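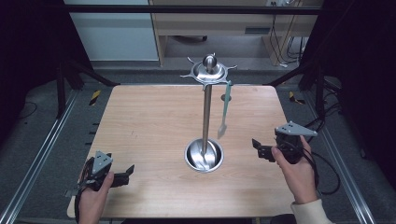
Uwe Seidel
March

I have lived in Clillton for one year now, and this week I finished reading all my gas and electricity bills from the first winter. I write here what I learned, maybe it is useful for other people who rent.

My winter bill was 1,407 dollars. I thought it was a mistake. I called the company two times and they told me the meter is correct.

The house is old and has a gap under the back door. You can put your finger in it. In my language we have a word for this kind of wind, in English I only know "draught".

I bought a door seal from the hardware shop in Bitotthorpe and put foam tape on three windows. The colour of the tape does not match, but the landlord said he does not mind.

My neighbour Afia Kpodo has the same house, mirrored. She paid 1,179 for the same months. She closes the hallway door every evening and heats only the one room. I was heating the hallway also.

Please read the page with the tariff. I was on the wrong one from the previous tenant, and I had to ask for the change in writing.

Next I want to understand the hot water. The tank is behind the laundry and the label is very faded. If somebody knows how to read the setting on an old one, please write to me.

Contact | © Uwe Seidel | Back to top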